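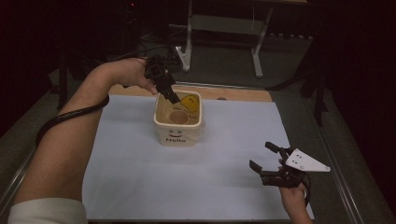

*The "Hello" pot on the table.*

I finished *The Salt Ledger* by Violeta Godoy on 24th November, a good while after everyone in my book group had moved on to something else. It's the second of her Quiroga novels, and I liked it more than the first, with a couple of reservations.

Elvia Zamudio comes back to the harbor town of Quiroga to close up her late aunt's boarding house. She has 50 days to empty it before the sale goes through. The one lodger still living there is Hipólito Ulloa, a piano tuner who was promised his room for life and has a letter to prove it. They dislike each other on sight. You can guess where it goes, and Godoy doesn't pretend otherwise.

The first 5 chapters are slow. There is a lot about the plumbing, and a long dinner where cousins we never meet again argue over a set of spoons. I put the book down twice. Then Elvia finds the aunt's account books and starts reading them at night, and from there I kept going until I was done.

The account books are the best part. Each entry is a sum of money and a line of comment, and you slowly work out that the aunt had been paying someone's rent in another city for years. One entry just says "2357, and no thanks for it." Godoy leaves it alone for most of the book. When the explanation came I had to go back and reread the whole section.

Hipólito worked for me as a romantic lead because he is allowed to be dull. He tunes pianos, he eats early, he is careful with other people's things. The scene where he teaches Elvia to hear when a string is flat is the most romantic one in the book — more than the kiss, which happens on a ferry and is over in a paragraph.

My reservations: the buyer of the house, a man from a hotel company called Fisten, is a cartoon. He has no scene where he wants anything but money. And the third-act breakup rests on a letter that either of them could have asked about. I've read that breakup too many times this year.

I read the paperback from Ranen, which has small type and a tight spine. Oleksandra Zakharchenko lent me the first one in hardcover and it was much easier to hold open. The audiobook is read by Bautista Yáñez and I tried the sample. He has a good voice for Hipólito and a less good one for the cousins.

You could start with this one. The first book covers the aunt's younger years and only a few lines here depend on it. The third is due in April and follows the sister, who gets maybe two pages in this one and steals both. I've already put a hold on it at the library.

Next up is *Dritasetti*, a family saga that runs past 600 pages, so the next post may take me a while.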